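Plona FAQ: the stuff people keep emailing me about

What is Plona, anyway?
It's the little planner I wrote for running two arms off one clock. You give it goals for the left and the right, and it works out paths that keep them from bumping into each other. Berenice Mendoza wrote the camera side, so blame me for the motion and thank her for the calibration tool (it's great!).

Why does my second arm wait before it moves?
Nine times out of ten it's the shared zone. If both grippers want the space over the middle of the table, Plona lets one in and holds the other back. You can shrink the zone in the settings file, but please go slowly with that one.
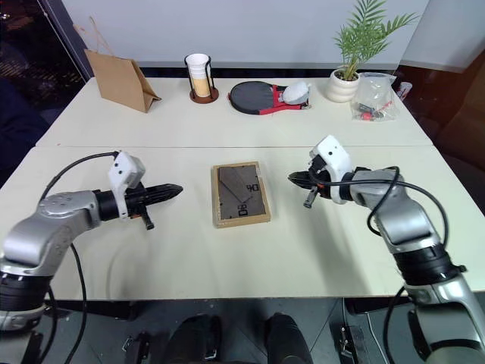
You can also set which side gets to go first. I leave mine on left, and I bump the hold time up to 3 seconds when I'm trying out a new task.

Do I have to redo the wrist camera calibration every time?
Nope, only if you've taken a camera off or knocked it. The old file stays good until then.

I get error 277. Help?
That's the planner running out of tries. Raise the limit, or move your goal a bit farther from the table top. If you're on build 651, update first, there was a silly bug in there and it was all mine.

Does it work with the Coppens driver?
Yes, as of March. Florêncio Meireles sent in the patch and I merged it almost untouched.

Last updated 2018-05-10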